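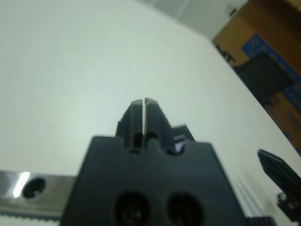

Danuta thinks the embossing folders are fine and it's the cardstock that's cracking, she had the same split along the score on her Jillar batch and says to mist the back first.

1/15/19. Tried it. Misted 4 panels, left 4 dry, same snowflake folder, same plates. Dry ones cracked at the fold again. Misted ones held but two curled, so under the books overnight.

Ink next. Nodstead pigment still smears after heat setting, gave it another pass and it's tacky at teh edges. Not using that for the sentiment. Switch to the black dye pad, re-stamp 6.

Die cuts: the small wreath sticks in the die, wax paper helped. Shim is getting thin, order another.

Montserrat wants 5 finished samples for the Ocampo table before end of January. Have 3 I'd show anyone. Envelopes came in short, the A2s anyway, need to call Prurkmont abuot it.

Tomorrow: check curl, trim, try the vellum overlay w/ less glue.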